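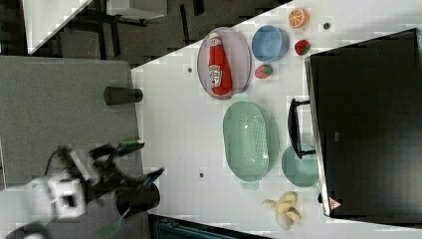
Lisard Tabletop Kit: Frequently Asked Questions

General

What is the Lisard Tabletop Kit?
The Lisard Tabletop Kit is a robot arm package offered by Garavness to colleges, research groups and training centers. It is intended for teaching a robot to handle everyday objects on a flat work surface. A standard order includes the arm, a two-finger gripper, a small wrist camera, a room camera with stand, the control unit and the Lisard software.

Is the kit suitable for use in a home?
No. The kit may be used with household objects, but it is sold for supervised use in a classroom or laboratory. It must not be used to prepare real food or to operate a heated appliance.

Are the table and the objects included?
The table is not included. Customers may order the Kitchen Object Set separately or supply their own items. A bowl, a colander, a plate and some play food are enough for the first exercises.

Setup

What kind of table is required?
The table should be level, rigid and approximately 78 centimeters high. White or light gray tops give the most consistent results with both cameras. Fixing holes in the top are acceptable if they lie flush with the surface. Glass tops are not supported.

Does the room need special lighting?
Ordinary ceiling lighting is sufficient. Glossy items will show bright reflections, and the software allows for a moderate amount of this. Please close the blinds if direct sunlight falls on the table.

May other items be left on or near the table?
Yes, provided that the arm can move without striking them and that the emergency stop can be reached at all times. Cables must be routed clear of the gripper before each session.

Recording and training

How is a task taught?
An operator guides the arm through the task using the hand controller. The software stores the movement together with the pictures from both cameras. Garavness recommends at least 80 recorded runs for a simple pick-and-place task. Tasks with more than one step, such as moving a bottle off a plate and then moving the plate, generally need 400 or more.

Should the objects be put back in the same place each time?
They should not. Change the position and the angle of each object between runs, and let some objects sit close together or rest on one another. A set recorded with every item in one fixed spot will train poorly.

Why does the kit use two cameras?
The room camera covers the table as a whole, including large items at its edge. The wrist camera travels with the gripper and gives a closer view of what lies between the fingers.
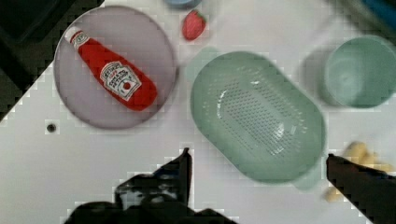 R. Bradden
Product Information Editor, Garavness

Some wrist camera pictures are blurred. Is the camera faulty?
Usually not. Blur and doubled outlines are common in pictures taken while the camera is moving. If a picture is still blurred when the arm has come to a full stop, clean the lens with a dry cloth and run the focus check from the Tools menu. If the check fails twice, contact the service desk.

Small print on labels cannot be read in the recordings. Can this be corrected?
The wrist camera is meant for locating objects -- it is not meant for reading text. Customers who need label reading should ask about the optional high-resolution camera before ordering. It cannot be fitted to kits with the earlier wrist mount.

Which objects are most difficult for the gripper?
Thin, flat items lying directly on the table are the most difficult. Soft or unevenly shaped items may also turn between the fingers. Round items should be approached from above at low speed.

Service and ordering

How often does the gripper need service?
The finger pads should be inspected every month and replaced after 1,000 hours of use. Replacement pads are sold in pairs. Do not attempt to open the gripper housing; doing so ends the warranty.

Where are repairs carried out?
All repairs are carried out at the Santoso service center. Please request a return number before shipping any part. Parts received without a number are held unopened until the sender has been identified.

Is training available for staff?
Yes. A one-day course is held at Santoso in March and again in the fall. Each kit includes two places, and these may be transferred within the same institution. Further places may be purchased when registration opens.

Can the kit be borrowed before purchase?
Institutions may apply for a loan period of four weeks. The borrower pays for return shipping and must name one supervisor for the full period. Loan kits are supplied without the Kitchen Object Set.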